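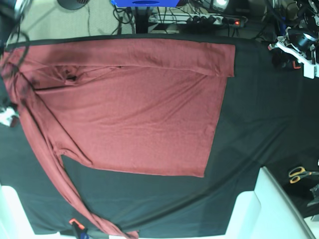

On Washing Dark Clothes in Hard Water

The water supplied to Drunach is hard, and residents who move here from softer districts generally notice it first in their laundry. Dark cotton takes on a gray cast after a season of ordinary washing. The dye is often blamed, although in many cases much of the dullness is mineral residue and undissolved detergent, and a good part of it can be removed.

I have kept a record of my own washing since moving to Clornlow Street. The following practice has given the most consistent results.

Dark garments are turned inside out and washed in cool water with a liquid detergent. Powder is reserved for towels and bed linen. The drum is filled no more than two thirds, and a second rinse is selected. Spin speed is set at 1000 for shirts and knitwear; the 2000 setting on the machines at the Kolent laundry leaves creases that an iron will not easily remove.

White vinegar was tried in the rinse for 6 washes. It softened the cloth slightly, but the manual for my machine advises against regular use on account of the rubber seals, and the practice was discontinued.

Drying is done indoors, away from direct sun. Shirts are folded while still faintly warm from the airing cupboard.

A note on water softeners will follow in May, once the unit ordered from Ugwu has been installed. The quoted price was 451, excluding fitting.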